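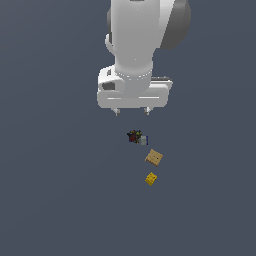

Dermatology for Primary Care, Handout 11, page 15

Reading the eczema trials: what to believe

Last week we covered the skin barrier. The reading for this session is the Runditz trial of a ceramide cream for hand eczema, and I want you to come to it with your guard up.

Start with who got in. The trial screened 1,026 adults and left out anyone who had used a steroid cream in the past month. Think about the people you see in clinic with cracked, itchy hands. How many of them have gone a month without one? The patients in the trial were milder than yours, and mild hand eczema often settles without much help.

Next, the comparison. One group got the cream and a leaflet on hand washing. The other group got the leaflet. There was no plain ointment arm, so we can't tell whether the ceramides did anything that petroleum jelly wouldn't do for far less money.

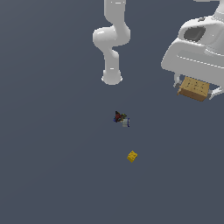

Fig. 2. Simulated arm, side bend at the elbow.

The main outcome was itch, scored by the patient from 0 to 10. Patients knew which group they were in. Itch is a fair thing to measure – it is what people complain of – but an unblinded itch score will lean toward whoever got the tube.

The Liltitz follow-up is often cited as backing this up. Read the methods before you agree. It used a different cream, counted flares by phone call, and lost touch with a large share of the control group. The authors call the result "consistent." I would call it unclear.
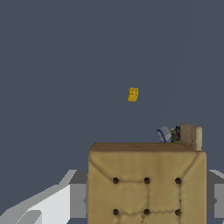

None of this means moisturizers are useless. Greasy ones used often do seem to help, and I tell patients so. My quarrel is with the claim that one kind is better, which neither paper tested.

For discussion:
Would you change your advice after reading Runditz?
What should the control group have been given?
How would you blind a cream that has a smell?

Bring your marked-up copy. Notes revised 2024-09-23.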